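The Stanorau Home Board
Kitchens and Dining Rooms > Habits, Good and Otherwise

Is anybody's dining table used for dining?
Thread started May 16, 2023

gaeun_m wrote:

We bought a proper dining table last September. The idea was that we would sit at it, in chairs, facing each other, like people in a catalog. We have now done this one time. The other 364 days of the year, by my projection, it's going to be a mail center with legs.

I've tried the usual things. I made a rule (no bags on the table) and then broke it with a bag. I put out a bowl of lemons, because a magazine said you don't dump junk next to lemons. You do. You also stop noticing the lemons.

My current theory is the basket. Anything that lands on the table goes in the basket, and at dinner the whole basket goes on the floor of the hall closet. It's a big gray one with holes in the sides. My husband calls this "moving the problem four yards." He's right about the distance.

So, for those of you who eat at your table on an ordinary night: how? Do you have fewer things? Fewer relatives? 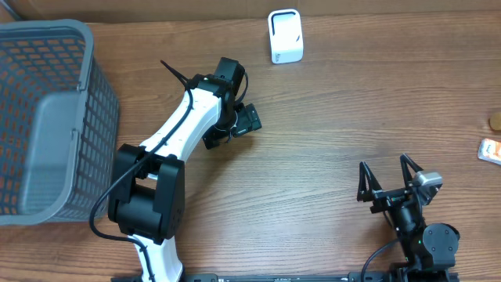
Ga-eun Ma

Member, Dining Rooms. "Measure twice, buy the wrong size anyway."

porchlight_dee replied:

We eat at ours every night and the secret is that there's nowhere else. The couch faces the wrong way and the kitchen counter is 51 inches long, most of which is toaster.

Seriously though, I'd lose the basket. A basket is permission. My mother had one by the front door and when we cleared the house out it still had a parking ticket in it from before I could drive.

hal_of_sithole_st replied:

Disagree with Dee. A basket with a bottom you can see is fine. A basket with a lid is a coffin for bills. Ours gets dumped out on the bed every Sithole Street trash night, and then you can't go to sleep until it's dealt with. My wife has slept on an electric bill only once.

Also, set the table in the morning. Plates, forks, all of it. I felt like an idiot doing it for a week and then I just felt like someone with forks out. Nobody puts a backpack on a plate.

mrs_tuttle replied:

My son puts a backpack on a plate.

hal_of_sithole_st replied:

Then I can't help you.

rugburn replied:

Unpopular view, but why does the table have to be for dinner? We play cards on ours, do taxes on ours and cut out sewing patterns on ours. We eat on the porch until it's too cold and on the couch until it isn't. The kids are grown and they call on their own. One of them calls too much.

I think the family dinner got sold to us along with the table.

gaeun_m replied:

I'd be more open to this if the table had been cheaper.

porchlight_dee replied:

Rugburn, you can do taxes anywhere. I did mine in a car. Eating together is the one thing that takes a surface of that size and I'll die on this hill, seated.

oldveneer replied:

Different question, as you've let slip it's a nice table. What have you got on it for a finish? I ask because half the people I know who "don't use" the dining table are secretly scared of it. They paid real money, they've seen one white ring, and now it's a museum piece with coupons on top. If you're afraid of a glass of water you will never have soup there.

Ours is open-grained, and I gave it two coats of Buveo oil. It's been through a fondue. You can see grooves like these from across the room and they hide just about anything we do to them.
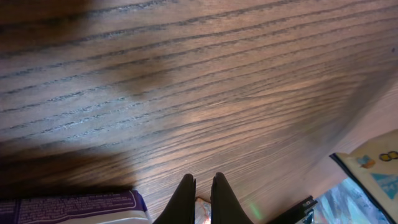 Re: The finish question (split from the main topic by moderator)

gaeun_m wrote:

I feel seen and I don't like it. Yes, I'm scared of it. The man at Jumau Furniture handed me a care booklet that was longer than the one we got with the baby. It says to avoid heat, damp, sunlight and "prolonged contact." With what, it doesn't say. Everything, I guess.

oldveneer replied:

Throw the booklet out. Get placemats, which cost less than worrying, and wipe up spills when you see them. The dents will come. After the third one you stop counting and start eating.

hal_of_sithole_st replied:

Do NOT throw the booklet out if it's under warranty. I had a chair fail at the joint and the store asked what I'd been cleaning it with. I was $75 into a repair before I found the page that said they'd cover it.

Also a fondue is no kind of test. Try a toddler with a fork.

rugburn replied:

This is how I know I'm right. We have a folding table and none of us has ever read anything about it.

mrs_tuttle replied:

Update from my house, as no one asked. I tried Hal's thing with the plates this week. Day one, backpack on plate. Day two, backpack on plate. Day three he moved the plate, put the backpack down, and set the plate on top of the backpack. I am calling that progress. He's fourteen.

gaeun_m replied:

It's more than I've got. We went with no basket for four nights, on Dee's orders. By the second one there was stuff from one end of the table to the other, and I ate standing at the sink with great dignity.

What gets me is the groceries. They come in, they get as far as the table, and that is the end of their journey. I've stopped buying a second bag of anything so there's less to trip over on the way to the fork drawer. 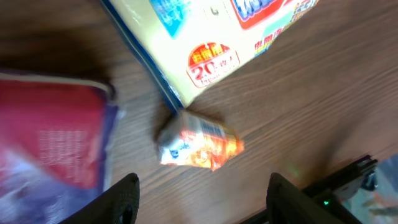
Page 2 of 2

porchlight_dee replied:

Fine. Have the basket. But groceries aren't clutter, groceries are dinner with one more step. Put the kid in charge of that part and pay him in whatever's in the packages.

rugburn replied:

Or eat on the porch.

porchlight_dee replied:

It's raining, Rugburn.

rugburn replied:

It's a covered porch.

gaeun_m replied:

Soup tonight, at the table, on placemats. The basket's in the closet. Husband wants to know where the mail is and I've told him four yards.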